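Pastalby Water Flosser: Two Months on the Bathroom Shelf

I bought the Pastalby in March after my hygienist found bleeding around my lower back teeth for the second visit in a row. I floss most nights, but I have a permanent retainer behind my bottom front teeth and string floss is a chore to thread under it.

The unit is a tank with a handle on a coiled hose. It comes with four tips, a charger and a short manual. The tank holds enough for one full pass of the mouth on the middle setting. On high it ran dry before I reached the last few teeth, so I refilled it every time until I went back to medium.

There are 11 pressure levels, which is more than anyone needs. I started at two and moved up to five over the first week. Level one barely rinses. Anything past eight hurt my gums, and I stopped trying it.
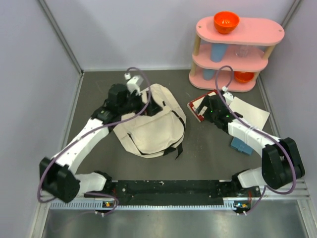
By Ashour
Staff Reviewer, Home Dental Care
May 27, 2019

Cleaning under the retainer is where it earns its price. The narrow tip gets behind the wire in a few seconds, and bits of food come out that my brush had missed. It doesn't scrape plaque off the sides of the teeth the way string does, so I still floss by hand three or four nights a week.

Noise is a problem. The pump is louder than my electric toothbrush, and I can't use it after the rest of the house is asleep. The hose is also short. I have to stand right over the sink, and the coil pulls the tank toward the edge of the counter if I lean back.

I tried it against the Skandeck, which I used for a week last year. The Skandeck is quieter and its tank is easier to fill, but it has only three settings and the lowest was too strong for me. The Ternska is cordless and better for travel. Its small tank needs two refills per session.

At my last cleaning the bleeding was down to one spot. I had also been brushing more carefully, so I can't give the flosser all the credit.

Replacement tips are sold in pairs and should be changed every three months. Empty the tank after each use and leave the lid off. Mine smelled musty after a weekend with water left in it, and it took two rinses with white vinegar to clear.

Rating: 4 out of 5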